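Dekura bench book, Thursday, started 9.40

House rules for the hand-held grippers, second attempt. The first version ran to 82 lines and was obeyed by no one, me included. Wokivden wants something that fits on one side of A4, so I am cutting with a heavy hand.

Rule one stays: both markers face up and out before the hands start moving. Sleeves, hair and cables lose every argument with a marker. 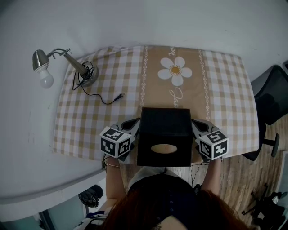 Do we throw away a take when a marker drops out of view?
Only if it stays hidden for more than 2 seconds. Shorter gaps get flagged and kept, and whoever flags them initials the sheet.

Rule two: one object in play. Everything else on the table is furniture and gets left alone, lamp included. A plug lying on the cloth must stay where it is between takes – I have now written this in three notebooks. Ruawai used to allow tidying between takes and ended up with 71 they couldn't compare with one another. They have stopped allowing it.

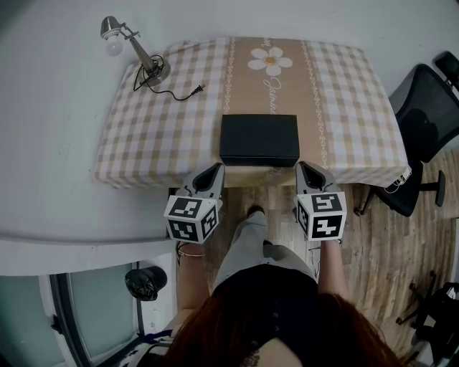
Black box near the front edge, gripper tips at its front corners.

Rule three is the one people moan about. Approach low and from both sides, stop, then close. The stop feels daft and makes everyone look like a nervous waiter. Keep it in anyway, as the Pimville checkers mark from that pause.

Still to settle: whether the tablecloth needs its own line on the setup sheet. I say yes. A printed flower is a handy landmark right up to the day someone puts the cloth on back to front.

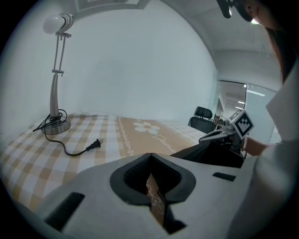
– Dekura bench, duty author

Gripper view check goes in as rule four. Look through the notch before each batch, wipe the lens, write down that you did. Ticking the box in advance for all 6 batches doesn't count, and I know my own handwriting when I see it.

To do: retype, print, take down the old sheet by the door.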